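Wirnavance returns to the Cusside riverbank in February

Mon 23 December

If you've been hanging out for something to look forward to once the wrapping paper has gone in the recycling, the wait is nearly over. Wirnavance, the little summer festival that has somehow become a fixture for so many families on our side of the river, is coming back to the Cusside showground in February, and this time it's stretching out over two full days and the night in between.

The full program went up this morning and there are 20 acts on it, spread over the main stage, the woolshed and the grassy bit beside the old pump house where the folk sessions always seem to run well past their finishing time. Brass bands, a couple of very loud guitar groups, a bush dance on the Saturday night (bring proper shoes, the floor is rough in places) and a choir that anyone who turns up for the morning rehearsal is welcome to join. You don't have to read music, and you don't have to be able to sing all that well either, going by last summer! 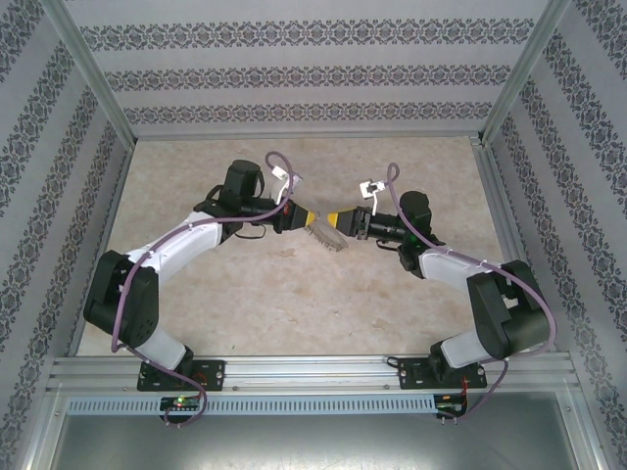 Camping and getting there

Camping was the thing people asked for most after the last festival, and the organisers have listened. There are 574 unpowered sites this time, laid out in the two paddocks behind the showground, with the quieter family paddock on the creek side and well away from the woolshed. Showers are in the football clubrooms and the kettle will be on from early. Dogs will have to stay home, sorry, apart from assistance dogs, as there are sheep next door and the neighbours have been very patient with us over the years.

A shuttle bus will loop between the railway station and the main gate from mid-morning until the last act has packed up, and it's free with a wristband. If you're driving, please come in by the Owen Street gate. The lane past the bowls club is going to be closed to everyone except traders and performers, and it gets boggy at the first drop of rain in any case. 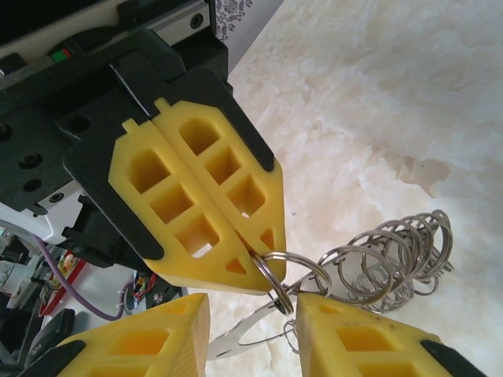
There's bike parking inside the gate too, with a fence along the back of it, and riders can leave their helmets and wet weather gear at the cloakroom for a gold coin.

Food, drink and a bit of shade

The street food row has been moved under the plane trees, and anyone who stood in last year's dumpling queue in the full afternoon sun will be very glad to hear it. There'll be 17 stalls in all, among them wood-fired pizza, Sri Lankan curries, a sausage sizzle run by the junior netballers and the lemon tart people, who have promised to bake a good deal more than they did last time. The bar will be pouring local cider and a few beers from up the valley, and water is free from the taps near the first aid tent.

Kids get their own corner again, with drumming, face painting, a puppet show after lunch and a workshop room in the Osano Hall, which has the great advantage of being air conditioned.
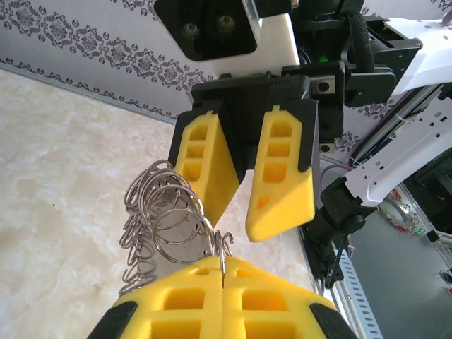 Two grippers with yellow fingers, one facing down towards the other.

Tickets

Weekend and single day tickets are on sale now through the Wirnavance website and over the counter at the Cusside newsagency, which is shut on the public holidays but otherwise open its normal hours. Children under 2 get in free and don't need a ticket. Camping is booked separately, so have your ticket number handy when you do it. Set times will be posted at the gate and on the website closer to the weekend.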